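Reading time: 3 min
Filed under: Hardware Basics / Course Text
2023-04-11 | Minhas Technical Press

Chapter 4
Inside a Used Desktop Tower

Most books on computer repair begin this chapter with a promise: anyone with a screwdriver and an afternoon can add memory to an old desktop. The promise is mostly sound, but it hides a lot of small trouble, and students who believe it too firmly tend to break latches. We will make a smaller claim. A used office tower is one of the easier machines to learn on, provided you spend time looking at it before you pull anything out.

Start by laying the case on its side with the panel off. The board should face up. Some shop manuals will tell you that you can work on a standing tower just as well. You can, in the sense that you can also change a tire on a hill. Small screws drop, and pushing a memory module sideways into a standing board is a poor way to learn how much force a slot wants.
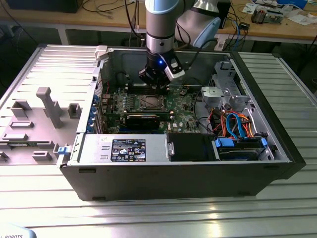
Learn the landmarks next. The power supply is a metal box with a printed label, and the label is worth reading before you trust anything else you have been told about the machine. Sellers' listings are often wrong. Of the 131 towers bought for the Memton teaching shop, a fair number arrived with a supply that did not match the paperwork. A handwritten tag inside a case deserves even less trust. It may be a test note, a stock number, or the opinion of someone who left years ago.

Drive carriers and expansion-slot clips are often made of colored plastic, blue being a common choice. Color is supposed to tell you which parts come loose by hand. Treat this as a hint. Old plastic gets brittle, and a clip that moved freely when the machine was new may snap at the first tug. The Skotex workbook, still used in many classes, calls these parts "tool-free," and we have no quarrel with the word so long as you do not read it as "damage-free."

Cables cause more grief than any of this. Before you unplug one, trace it with a finger from end to end and write down where it goes. Students at Hetemthorpe were asked to do this from memory after closing the lid, and the results were bad enough that the written list is now required.
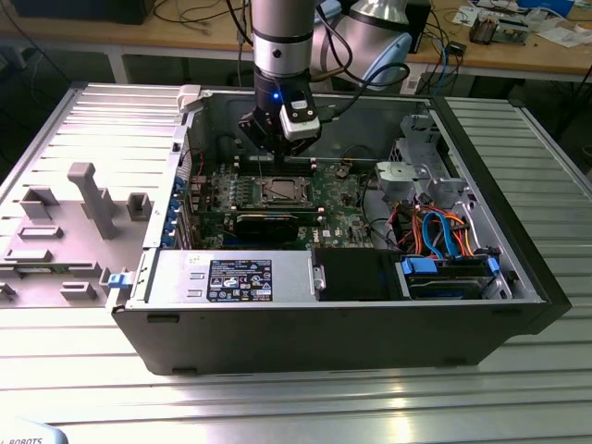
Memory slots have a latch at one end or at both. Look before you press, as the two kinds open differently. A module has a notch that lines up with a key in the slot, and if the two do not meet, no amount of pushing will help. A module with 240 contacts will not fit a slot made for another type – whatever the auction page said.

The processor socket sits close by, under a metal frame held down by a lever. Leave it shut for now. Plenty of guides have the beginner lift the processor on day one, and we doubt that anything is learned from it that a good drawing would not teach. We return to the socket in Chapter 6.

Exercise 4.1. With the power cord unplugged, list every cable in your case and both of its end points. Do not guess. If you cannot see where a cable ends, write "unknown" and move on.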